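Foodservice and Interior Planning, Unit 4: Surfaces and Cleaning
Instructor: Ladan Rahimi
Handout for Monday, August 27, 2018

Reading for this unit: Dahlgren, chapter 2. Bring the Tranby floor plan to class.

1. Why surface color matters
A pale work surface shows crumbs, spills and stains early. Dark surfaces hide them, and staff tend to wipe them less often. Pale surfaces also reflect light, so a small prep room needs fewer fixtures. The drawback is glare. A matte finish cuts glare but can hold grease in its texture.

2. Walls and seams
Wall panels are quick to put up and easy to replace one at a time. Every seam is a place for dirt to collect, so count seams when you compare quotes. Inside corners are the hardest spots to reach with a cloth. At Tranby the corners were sealed in April and the cleaning time per room went down.

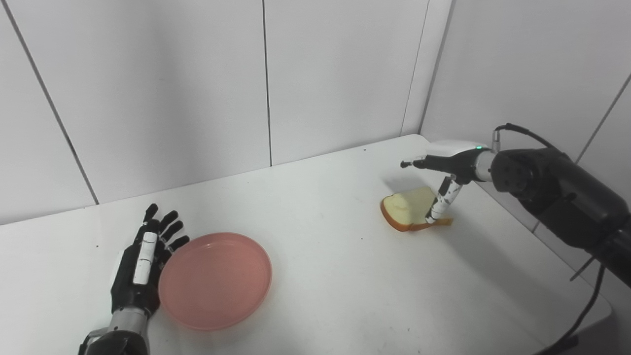 Fig. 1. White table against paneled walls. Note the dark seams.

3. Cleaning and sanitizing
These are two separate jobs. Cleaning removes food and grease. Sanitizing lowers the number of germs on a surface that is already clean. The order is always:
Scrape or wipe off loose food.
Wash with detergent and warm water.
Rinse.
Apply sanitizer and let it air dry.
Do not towel dry after the last step. Test strips should be used each time a new bucket is mixed. The Setholm kitchen mixes its chlorine solution at 100 ppm and throws out any bucket that tests over 200.

4. Tableware against the surface
Colored plates stand out on a white table and are easier to find for people with low vision. White bread on a white table has little contrast. Bendik Dahlgren covers this in his notes on the Alva dining room.
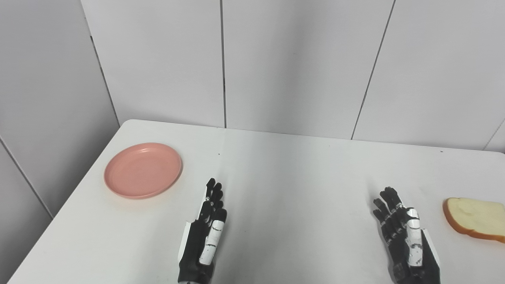
5. For next class
Draw one wall of the Tranby prep room and mark every seam. Write one paragraph on which finish you would pick for the table and why.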